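검색어를 입력하세요 검색 초기화

Onden 고객지원 게시판 > 주방 상판·가구 > 처리 완료

읽는 시간 4분

문의 번호 887
제목: 대리석 상판 실리콘 이음새가 누렇게 변하고 얼룩이 올라옵니다
접수: 2023년 5월
상태: 해결됨

[고객 문의]
안녕하세요, 늘 친절하게 답해 주셔서 감사하다는 말씀부터 드려요. 저희 집은 4월에 Onden을 통해서 주방을 새로 했고요, 상판은 흰 대리석, 수전은 Barbieri 제품으로 골랐습니다. 처음 한동안은 정말 아침마다 주방에 나오는 게 즐거울 만큼 마음에 들었어요. 그런데 얼마 전부터 싱크볼 뒤쪽, 벽이랑 만나는 실리콘 줄을 따라서 누르스름한 띠가 생기기 시작했습니다. 처음에는 카레를 한 날이라 그 국물이 튀었나 보다 하고 주방세제로 닦았는데 그대로더라고요. 베이킹소다를 물에 개어 올려 둬 보기도 했고, 칫솔로 살살 문질러 보기도 했습니다. 식초는 대리석에 쓰면 안 된다는 말을 어디선가 읽은 것 같아 참았어요(잘한 거겠지요?).

길이를 재 보니 띠가 81cm쯤 되는 게 아니라 딱 81cm, 수전 왼쪽에서 시작해서 모서리 직전까지입니다. 식탁 쪽 상판은 멀쩡하고요. 혹시 돌이 불량인 건지, 제가 관리를 잘못한 건지 걱정이 되어 글 남깁니다. 바쁘신데 글이 길어져 죄송해요.

[지원팀 답변 1]
안녕하세요, 고객님. 새 주방에서 이런 일이 생겨 속상하셨겠어요. 그리고 식초는 정말 잘 참으셨습니다. 산 성분이 닿으면 대리석 표면의 광이 죽는데, 그건 닦아서 돌아오지 않고 다시 연마를 해야 하거든요. 레몬즙이나 구연산, 욕실용 물때 제거제도 마찬가지이니 계속 피해 주세요.

적어 주신 내용으로는 원인을 세 가지 정도로 생각해 볼 수 있습니다. 실리콘에서 나온 기름 성분이 돌로 스며든 경우, 수전 밑동에서 물이 새어 상판 아래로 돌아 들어가는 경우, 그리고 코팅제가 얇게 발려서 생활 얼룩이 밴 경우예요. 번거로우시겠지만 아래를 확인해 주시면 큰 도움이 되겠습니다.

- 싱크대 하부장을 열고 수전 고정 너트 둘레를 마른 휴지로 눌러 보기
- 띠가 생긴 자리와 식탁 쪽 상판에 물을 한 숟갈씩 올리고 색이 진해지는지 비교하기
- 시공 때 받으신 서류에서 실리콘 제품명 찾아보기

[고객 회신]
자세한 답변 정말 감사합니다. 저녁 먹고 치우면서 하나씩 해 봤어요. 우선 너트 둘레에 휴지를 눌러 보니 젖어 나왔습니다! 겉으로는 전혀 몰랐는데 손으로 만져 보니 너트가 조금 돌아가더라고요. 물방울 시험은 식탁 쪽은 동그랗게 맺힌 채로 그대로였고, 띠가 있는 쪽은 조금 있다가 색이 진해졌습니다. 서류에는 실리콘이 Rukholm 석재용 중성이라고 적혀 있어요. 그러고 보니 하부장 안쪽에서 눅눅한 냄새가 나기는 했는데, 행주를 덜 말려 넣은 제 탓인 줄로만 알았지 뭐예요.

[지원팀 답변 2]
꼼꼼히 확인해 주셔서 고맙습니다. 중성 석재용이라면 실리콘 쪽은 우선 제쳐 두어도 되겠어요. 수전 누수로 물기가 상판 밑에 머물렀고, 그 물이 이음새를 따라 올라오면서 색이 든 것으로 보입니다. 코팅도 그 구간은 약해져 있는 것 같고요. 방문 기사님을 배정해 드리겠습니다. 그때까지는 수전 아래 밸브를 쓰실 때만 열어 주시고, 하부장 문은 밤에 열어 두세요. 드라이어로 돌을 데우시는 건 권하지 않습니다.

[방문 기록]
- 수전 고정 너트 풀림, 고무 패킹 눌림 확인. 패킹 2개 교체 후 다시 조임.
- 하부장 뒤판 아래쪽 습기 있음. 선풍기로 건조.
- 기존 실리콘 81cm 제거, 돌 단면 건조를 위해 며칠 비워 둠.
- 재방문하여 Flesitz 석재용 습포제 도포, 비닐로 덮고 26시간 뒤 제거. 누런 기 대부분 빠짐. 모서리 쪽에 옅게 남아 한 번 더 도포.
- 중성 실리콘 재시공, 침투형 코팅제 도포.

[고객 회신]
기사님이 두 번이나 와 주시고, 갈 때마다 바닥까지 닦아 주고 가셔서 제가 다 죄송했습니다. 띠는 이제 햇빛에 비스듬히 봐도 잘 모르겠어요. 새 실리콘 줄도 깔끔하고요. 하부장 냄새도 거의 가셨습니다. 한 가지만 더 여쭐게요. 코팅은 얼마나 자주 다시 해야 하나요? 그리고 고기나 생선을 상판에 그냥 올려 둬도 괜찮은지 궁금합니다.

[지원팀 답변 3]
기쁜 소식 감사합니다! 코팅은 날짜로 정해 두시기보다 물방울 시험을 가끔 해 보시고, 물이 맺히지 않고 색이 진해지면 그때 다시 발라 주시면 됩니다. 고기나 생선은 핏물과 기름이 배기 쉬우니 꼭 쟁반이나 접시에 받쳐 주시고, 혹시 흘리셨으면 문지르지 마시고 마른 천으로 눌러 닦아 주세요. 양념장도 같은 방법이면 됩니다. 수전 너트는 생각나실 때 한 번씩 손으로 만져 보시고요. 패킹 보증서는 문의 내역에 첨부해 두었습니다. 같은 자리에 다시 색이 올라오면 이 글에 이어서 남겨 주세요.

이 사이트는 더 나은 이용 환경을 위해 쿠키를 사용합니다. 동의 설정 변경

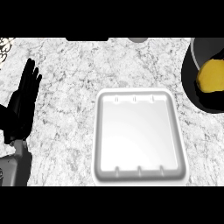

참고 그림: 흰 대리석 상판 위에 놓인 흰색 사각 트레이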